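Notes pour l'intervention - soirée « Cuisiner avec trois fois rien », Zellesville, septembre

Diapo 1. Dire bonjour, remercier la bibliothèque Farnier pour la salle. Commencer tout de suite par le bouillon, les gens ont faim à cette heure-là !

Mon sujet, c'est l'épluchure. Fanes de radis, vert de poireau, pieds de champignons : tout ce qu'on jette sans y penser et qui a un goût formidable. Chez moi, 11 bocaux de bouillon au congélateur en permanence (montrer la taille avec les mains). 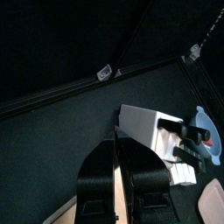
Ustensiles de cuisine sur plan sombre.

Diapo 2. Raconter le marché de Plelier : la première fois, j'ai demandé les fanes de carottes à l'étal, on m'en a rempli un cageot entier. Pesto pendant une semaine - et je n'étais pas lassée, vraiment pas.

Donner la base, lentement, les gens notent : 200 g d'épluchures bien lavées, un litre d'eau, une feuille de laurier, 3 grains de poivre. Frémir quarante minutes, jamais à gros bouillons. Insister sur le lavage. Pas de chou, ça prend toute la place !

Faire passer le pain rassis de la boulangerie Ó Riain, grillé, frotté d'ail, avec une louche de bouillon dessus. Laisser goûter avant de reprendre.
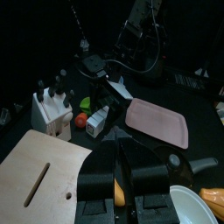

Combien de temps se garde un bouillon d'épluchures ?
Trois jours au réfrigérateur dans un bocal fermé, trois mois au congélateur.

Diapo 3. Les peaux d'oignon : magnifiques pour la couleur, mais une petite poignée suffit, sinon c'est amer. Si on a le temps, parler des cosses de petits pois (je les adore en velouté, passées au moulin). Distribuer les fiches recettes.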